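Forum d'entraide des locataires et copropriétaires de Prultinville
Rubrique : Location meublée, état des lieux

Traces sur un mur et retenue sur le dépôt de garantie

Posté par locataire_nitby

Madame, Monsieur,

Je me permets de solliciter l'avis des membres de ce forum au sujet d'un différend avec mon bailleur. J'ai occupé durant 2 ans un studio meublé, résidence Nitby, bâtiment C. L'état des lieux de sortie a été établi en janvier par l'agence Yoon. Le document mentionne, pour la pièce principale : « mur clair, deux petites marques sombres côté table ». L'état des lieux d'entrée indiquait seulement « peinture : bon état ».
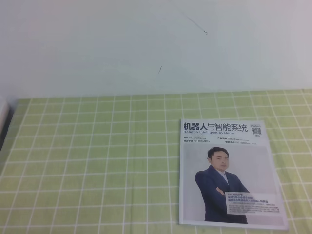 Le bailleur entend retenir 81 euros pour la reprise de la peinture sur l'ensemble du pan de mur. Je ne conteste pas l'existence des marques, mais je m'interroge sur le bien-fondé de la somme, d'autant qu'aucun devis ne m'a été communiqué. L'agence me répond par téléphone que « c'est le forfait ». Je précise que le bail ne contient pas de grille de vétusté.

Quelle démarche convient-il d'engager en premier lieu ? Je vous remercie par avance de vos réponses.

Posté par conseil_bail

Bonjour,

Le locataire répond des dégradations survenues pendant l'occupation du logement, à l'exclusion de l'usure normale et de la vétusté. Deux marques de faible dimension sur une peinture par ailleurs en bon état relèvent, selon l'appréciation la plus courante, de l'usure normale. L'appréciation demeure toutefois liée aux circonstances, notamment à l'ancienneté de la peinture, que vous auriez intérêt à demander par écrit.

S'agissant du montant, toute retenue doit être justifiée. Un forfait annoncé oralement ne constitue pas un justificatif. Il vous appartient d'adresser au bailleur, et non à l'agence seule, une lettre recommandée avec avis de réception par laquelle vous demandez la restitution de la somme ou, à défaut, la production d'un devis ou d'une facture. Joignez une copie des deux états des lieux ainsi que vos photographies, en indiquant la pièce concernée au dos de chacune.

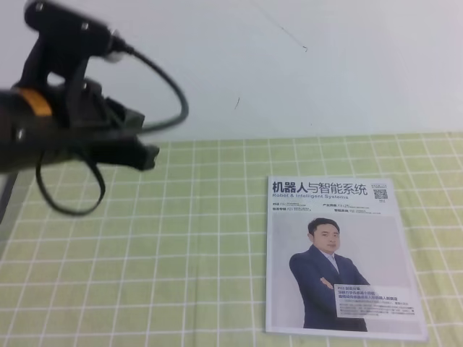
Pièce principale, côté table, nappe en place.

En l'absence de réponse satisfaisante, la commission départementale de conciliation peut être saisie gratuitement. Conservez l'original de chaque pièce.

Posté par bat_C_12

Même agence, même résidence. On m'avait réclamé 100 euros pour une porte de placard. J'ai écrit, j'ai été remboursé le mois suivant. Pour les marques, une gomme de nettoyage Fodadent suffit parfois, mais il fallait y penser avant la remise des clés.

Posté par regie_retraite

Je souscris à la réponse de conseil_bail, sous une réserve. Si la peinture avait été refaite juste avant votre entrée, le bailleur disposerait d'un argument plus sérieux, et une reprise limitée pourrait être discutée. Il conviendrait alors de proposer une participation au prorata. J'ai eu connaissance d'un dossier portant sur 3 000 euros de travaux, dans lequel l'absence de facture avait conduit à un accord pour une fraction de la somme.

Veillez également à vérifier la date de restitution du solde. Lorsque les deux états des lieux ne concordent pas, le délai est de deux mois à compter de la remise des clés. Au-delà, une majoration est due pour chaque mois commencé, sauf si vous avez omis de communiquer votre nouvelle adresse.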